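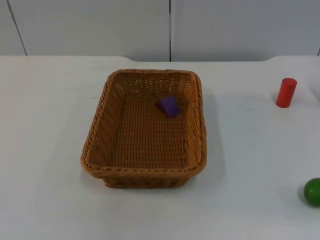 For most of her nine years at Sidthorpe, Ruoxi Bai packed by hand. Sidthorpe fills gift and activity boxes for toy sellers, and a good share of them go out in woven baskets, with shapes and blocks sorted by set. A full order used to mean a long shift on your feet, reaching and dropping until your shoulder told you to stop.

Now she teaches arms to do it. The company leased 7 of them last year from Theodorakopoulos, an equipment dealer, and put Bai in charge of the practice room, a plain white space behind the loading dock. Her old bench partners call it the clinic.

The work is slow. Bai sets out a basket and a few shapes, runs a pick, resets the table and runs it again. In a good week she logs 110 runs. By November the room had recorded 3352 of them. She keeps a paper notebook as well, mostly about where the arms go wrong.

"Baskets are harder than cartons," she said. "The side gives a little if you touch it. A person doesn't think about that. You just let it give."

Going in over the rim is the part she watches most. The arm has to come down with its fingers open and stay clear of the walls, and a corner leaves it the least room. The wrist camera helps, but when the arm moves fast the view smears and the weave turns to streaks. 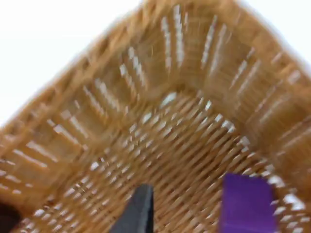

Bai's answer was to slow the last part of the move. It cost time on every pick, and the line managers didn't like it. She got her way after a trial on the Flurano order, when fewer baskets came back with bent sides.

Out on the floor, the changes are mixed. Nobody has been laid off, but 5 packers who left were not replaced. Those who remain do more checking and less lifting. Several said their backs feel better. Several also said the day drags, and that they miss talking across the bench. The checking stations are set farther apart, and the pay grade is the same as before.

Rurkard, the plant's other big customer, wants its boxes packed by hand through next year, so one bench is still running the old way. There is a waiting list to work on it.

Bai got a raise with the new job and a title she finds embarrassing. She still eats lunch with the packers. Some of them ask when the arms will be ready for the small pieces, and she tells them what she tells the managers - she doesn't know yet.

Comments

packline_dee: We got arms two years ago. Same story with the checking. My knees are great and I'm bored to tears.

T. in shipping: Would have liked more on the pay. New duties and the same grade is a pay cut if you ask me.

Morrow88: How long does it take to reset the table between runs? That sounds like the real job.

Last updated 12/11/2018

Contact the editors | Copyright 2018, all rights reserved | Back to top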